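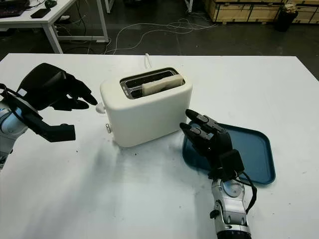 Delwyn Sutcliffe holds that a toaster should be judged on its second round of bread and never its first, a view repeated in most household guides to the appliance. A cold toaster browns slowly, and the same dial setting gives a darker slice once the metal inside has warmed.

The two-slot toaster is a small electric kitchen appliance that browns sliced bread by radiant heat. Each slot is lined on both sides by heating elements, usually nichrome wire wound on sheets of mica. A lever at one end lowers the bread carriage and closes the circuit. A separate control sets the browning level.

Use

One slice may be toasted alone. In many models both slots heat regardless, and some makers mark the slot to be used for a single slice. Thick-cut bread and crumpets need a wider opening, and large slices often stand a little above the rim, leaving a pale strip along the top crust.
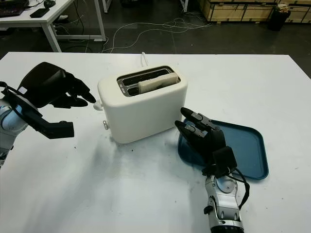
Frozen bread takes longer, and most toasters sold in Australia have a defrost setting for it. Raisin loaf browns faster than plain white because of its sugar content and is normally done on a lower setting.

Cleaning

Crumbs collect under the carriage and are removed by a sliding tray or, in older toasters, a hinged base plate. The appliance is unplugged and left to cool first. Jade Furnival's household manual Bellamy recommends emptying the tray every 3 to 5 days in a busy kitchen. The outside is wiped with a damp cloth. Metal utensils should not be put into the slots.

See also: Sandwich press; Griller; Crumpet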